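Home | Kitchen | Tools | Reviews | About | Contact

Print this page | E-mail this to a friend

Ostumik Citrus Press: Do You Need One?

September 2023

I don't trust a juicer that comes with a booklet. The Ostumik comes with one 76 pages long, and I read enough of it to learn that I should wash the thing before using it. So I went in grumpy.

It's a hand press, a heavy lever on a stand, and the box promises "every last drop." I kept it on the counter for 13 days and ran it against the cheap Rolberg reamer I've had since college. Same bag of fruit, cut the same way, juice poured into the same measuring cup.
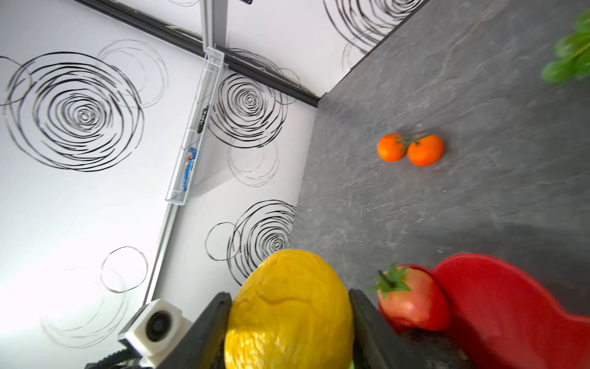

The lever is stiff at first and then suddenly isn't, so expect to splash your shirt. Small fruit is fine. Limes are fine. The trouble starts with size, and a big yellow lemon with waxy, bumpy skin is the kind I'd worry about, as the cup is narrow and half of one that large sits up on the rim and slides. I ended up trimming the ends off, and by then the reamer would have been done. On the smaller lemons the press got me about 2 teaspoons more per cup of juice. That's something, but I also got more seeds.

Cleaning is so-so. The strainer pops out, the hinge does not, and pulp gets in the hinge. The seller, Dramani, says it's dishwasher safe. Mine came out with a gray film on the handle.

There are 3,367 ratings on the store page, most of them glowing and most of them two words long. Make of that what you will. If you squeeze limes by the bagful, maybe. I'm keeping the reamer by the sink, and the press has gone to the top shelf.

We use cookies to improve your visit. By staying on this site you agree to our cookie policy. OK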